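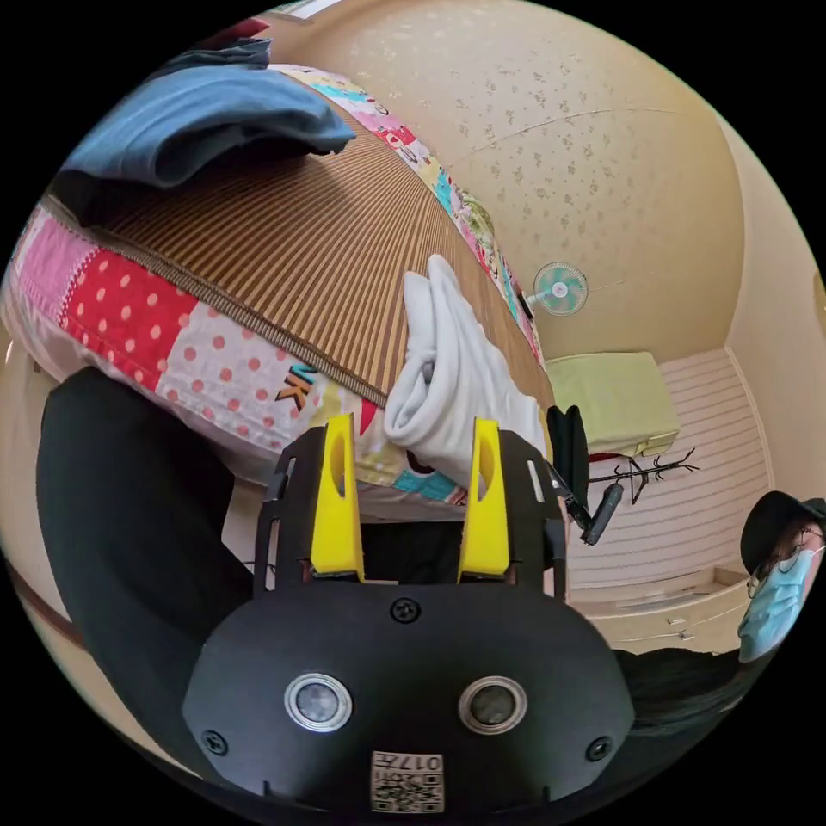
Binta Akpan would like it known that she has a degree. She brings it up in the first five minutes, while explaining that her working day is mostly towels.

"My mum thinks I build robots," she says. "I've told her several times. I pick up a towel with a plastic claw, I put the towel down again, and a computer in another building learns something from it. She tells the neighbours I build robots."

Akpan runs home collection for Trodside, a small outfit that gathers demonstrations for people who want machines to do housework. The method is simple enough to describe and tedious enough to need snacks. A person holds a gripper by hand, a pair of fingers on a body with a camera looking over it, and does an ordinary chore in an ordinary bedroom. The recording of what the camera saw and how the hand moved becomes one example. Put enough examples together and a learning system starts to have opinions about laundry.

How many is enough? She laughs for slightly too long. The towel set closed in June at 2,186, of which 772 came from bedrooms. The original plan had asked for 216.

"Deming wrote the plan," she says. "Deming had never folded a towel in front of a fisheye lens."

Deming Long, who trains the models and has wandered over with his lunch, doesn't argue. "I had folded towels," he says. "I just hadn't folded them badly in enough different ways."

Badly turns out to be a technical requirement. A towel laid out flat and square is no use to anyone, as real towels are dropped, sat on and kicked under things. So before each take somebody has to scrunch the towel up, and people, asked to be random, are terrible at it. Akpan noticed in her second week that one of her collectors was producing the same heap every time, a sort of meringue. She now makes them drop it from shoulder height and leave it alone. There is a rule against tidying the heap. There is also, she says, a rule against looking as if you want to.

The bedrooms matter as much as the towels. Trodside's first recordings were made in the office, on a grey table under strip lights, and the policy that came out of them was superb at grey tables. Shown a bed, it froze. Long calls this "a distribution problem". Akpan calls it "what I said would happen".
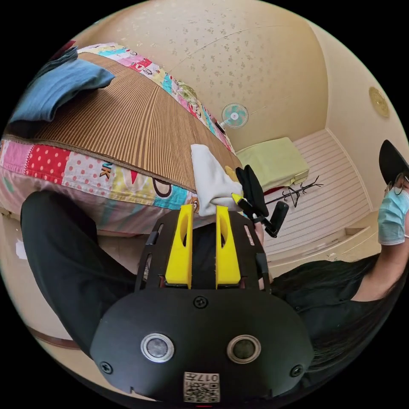

Unit 017 and a towel, mid-session. The coverings stay as the collectors find them.

Since then the rule has been that the room stays as it is. Patterned quilts are welcome, and so are stripes, cartoons, lettering and anything else that might persuade a camera that there is an edge where there isn't one. "If I could only have busy bedding for the rest of my life I'd be happy," says Long, and then asks me not to print it.

A striped mat is his particular favourite. All those fine lines running off at an angle are good practice for a system that likes to find the border of a cloth by looking for a line. White towel on stripes, he says, is a fair fight. White towel on a white sheet is cruelty, and they do that on Thursday.

I asked to try it, and was given a gripper and a short talk about my elbows. The fingers close nicely. What doesn't come nicely is the pace. I went at the towel like someone catching a wasp, and Akpan, watching the screen, said "no" in the voice of a driving instructor. Go in slowly, pinch a fold, lift, pause, set it down. The pause is there so that whoever labels the take can tell where the lift ended. I forgot it on four takes out of five, and the fifth was spoiled by my talking about how well it was going. (Sound isn't recorded. I'd also moved my feet.)

People come into shot as well, and the collectors are asked not to leap out of the way. Long wants the system to carry on with its towel when somebody is standing by the bed, and it won't learn that from rooms where everyone dives behind the wardrobe. Faces are dealt with before anything leaves the building, by a step in the pipeline called Wukix. Neither of them can tell me what the name stands for. Akpan thinks it was a typing error.

A session runs for 60 minutes, after which, she says, the hand starts inventing shortcuts. You can see it in the data. The approaches get lower and faster, and the collector begins snatching at corners. "The model copies all of it," she says. "If you were bored, it'll be bored. We had one version that lifted the towel and sort of flung it. I knew exactly whose wrist that was."

Did she say anything to him?

"I showed him the robot doing it. He was mortified. He said it was like hearing your own voice on an answerphone."

And does the thing work? Long puts down his fork. On a bed it has never seen, with a towel it has never seen, the current version gets a decent hold more often than not, and the folding is "coming along". He offers to show me the folding. Akpan looks at him, and he says perhaps after the next round of training.

Next up is socks. Akpan has already asked for more snacks.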